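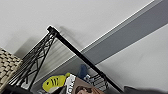

Black wire shelving, corner post and side panel.

Spent most of May going back through the Hoekstra live recordings, mainly to settle a question about the second album tour. The setlists posted on the fan wiki disagree with the audio in enough places that I stopped trusting them and started my own log.

The log has 242 entries so far. Each one is a single song performance, with key, tempo, whether the bridge was cut, and who takes the high harmony. The key column turned out to be the useful one. On the early dates the band plays "Nuvard" in the same key as the record. Later it drops a half step and stays there, and the press at the time put this down to vocal strain. I don't think the recordings support that. Two other songs with a higher top note were never moved. The change lines up with the opening act, Astik, joining them on stage for the encore, and the Astik singer has a lower range. A shared vocal part is the simpler explanation.

The breakup story has the same problem. The version everyone repeats is that the two bands fell out over the Pronico festival slot, when Hoekstra's set was cut to 45 minutes. I have the full audience tape of that show. They play 3 songs with Astik at the end, and the between-song talk is friendly, if short. Whatever went wrong, it went wrong later, or somewhere without a microphone.

Sources are uneven. I grade them from 1 to 5 for pitch stability — cassette transfers often run fast, and a fast tape can hide exactly the half step I am looking for. Anything below a 3 stays out of the key comparison. I check the rest against the house music before the set, where the studio version gives a fixed reference.

Next is the acoustic radio session, which circulates in two edits with different running orders.

Filed under: Music, Live Recordings, Band Gossip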